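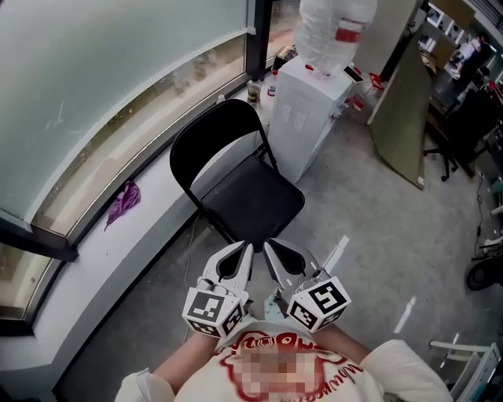 Notebook, chair folding with the hand-held pair

Thursday, September 21, 2023

Well, I promised Pornthip I would write this up while it was still fresh, so bear with me if I wander a bit (I usually do). We are still on the black folding chair, and I have grown rather fond of it. The plan was to compare two ways of starting each demonstration: grippers resting at your sides, the way Lutz likes it, or grippers already out in front and angled in toward each other, tips just below the front of the seat.

I went in expecting no difference at all. We had 400 demonstrations from March with the hands starting wherever they pleased, and the policy trained on those did fine right up until the seat had to come up, when the left hand would drift off toward the backrest and sulk there. With the tips-together start, the very same network on Gokgate got the seat up in 17 tries out of 50 before I had tuned a single thing! Hands at the sides gave us six. I am trying hard not to be too pleased, as Lamai quite rightly points out that I held the grippers for both sets and may simply have been getting better at it.

My own guess is that having both marker cubes facing the head camera early on helps the tracking settle, and the pose we recover for the left hand is less jumpy afterward. Oranuch is going to replay the logs through Duangkaew and see whether the jitter really does go down, or whether I only want it to.

Still to do: get Vichien to record a set with the order shuffled, so practice can't flatter one start over the other. Try the chair turned a little away from the window ledge. And please, whoever changes the gripper offset in the Stikano config next time, leave a line in here, because I lost most of a morning to it.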